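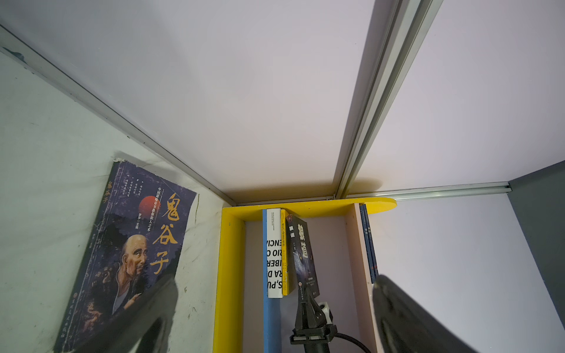 Flornero has sold cut flowers outside Redham station for eight years, from a pitch just past the ticket office where the taxis turn. The owner started with two trestle tables and a gazebo. She now rents a unit on the same pitch, and most of our talk, held over the counter between trains, kept coming back to how a person trades all year in so little room. Small built spaces have their own wear. Where aluminium rails hold pale panels together, the metal stays much as it was and the panels take the knocks, and an off-white wall is soon covered in grey smudges and scuffs. She wipes hers down on the first of each month and says the marks are back by the second. "I asked for white so the flowers would show up. I'd go for grey now. You can't carry buckets past a white wall all day and keep it white."

Before flowers she worked in the post room of an insurance office, and she took this train every day. There was no florist at the station then. People coming home on Mother's Day weekend would walk up to the supermarket and find it had sold out by noon. She had done an evening course in floristry at the college and had made up the flowers for her sister's wedding, and that was all the experience she had. She wrote to the station manager, who passed her to the property people, who took five months to reply.

"They sent me a form asking what my extraction requirements were. It was the form for a coffee van. I put 'none' all the way down and sent it back."

The licence cost more than she had expected. She had put £1,000 aside for stock and spent a good part of it on public liability insurance before she had bought a single stem. Her first morning was in November, which she would not recommend. It rained, the gazebo filled with water and she took £38. On the second morning a man bought six bunches of chrysanthemums for his office and asked if she would be there the next week. He still comes.

Her day begins at 3.40 in the morning. She drives to the wholesale market, where she buys most of her stock from Andus, a family firm that has had the same corner of the hall since before she was trading. She used to go round all the stands comparing prices. These days she buys the bulk of it in one place and looks elsewhere only for foliage and anything odd.

"I saved a few pence a stem going round everybody, and I was late opening. The commuters go through from half past six. If I'm still putting buckets out at seven I've missed them, and they don't come back up the road for me."

Morning customers, though, mostly do not buy. They look, and some ask her to keep something for the evening. She writes the order on a luggage label and ties it to the stems. The money comes in from five o'clock onwards. On an ordinary evening she sells tulips, carnations and mixed bunches at the lower prices, and on the evening before a bank holiday she can get through 200 bunches and run out of paper.

I asked what people get wrong about cut flowers. She thought about it while serving a woman who wanted something yellow that would not upset a cat.

"Never lilies, for the cat," she said when the woman had gone. "I won't sell lilies to anybody who's told me they've got one. I gave her roses. What do people get wrong? They don't cut the ends. They take them home, take the paper off and stand them straight in the vase. Cut two centimetres off, at a slant, with something sharp. Change the water every other day. And don't put them next to the fruit bowl. I say it to everyone and I'd think one in ten does it."

She has little faith in the home remedies. Pennies, lemonade and aspirin have all been recommended to her by customers. She tells them that the sachet works well enough if it is mixed with the right amount of water, and that most people tip the whole thing into a small vase.

Heat is a bigger worry to her than cold. The pitch faces south-west, and on a July afternoon the temperature indoors climbs quickly. She keeps the roses on the floor at the back and buys fewer of them from June to August. Frost she deals with using fleece and by not putting the outside buckets out until the sun is on the pavement. Wind is the one she has no answer to. A bucket of gladioli went under a taxi in her third spring and the driver paid for them, though she told him not to.

The trade has changed in ways she did not plan for. Fewer people travel every day, and the end of the week is now as quiet as the start used to be. She lost a third of her evening takings over one winter and thought about handing back the licence. What kept her going was funeral work, which came through people who already knew her from the station. She makes the wreaths at home in the garage and does not advertise them.

"It's the part I take most care over. With a bunch for the kitchen table, if one rose goes over, well, there it is. With a funeral you get one go at it. I ring the family when it's been delivered. They've got enough on without wondering where the flowers are."

She has been asked to open a shop on the high street and has twice gone as far as looking round one. Both times the rent was possible and the rates were not. She also doubts whether she would like it. Customers in a shop have decided to come in, and at the station they come past whether they want flowers or not.

Her licence comes up for renewal next spring and she expects to sign it. She would like a tap. At present she fills her containers from one behind the cycle racks, with a key she has to ask for at the ticket office, and the ticket office shuts at one.

The 16.52 was in by then and there were four people waiting, so I bought some stocks and left her to it.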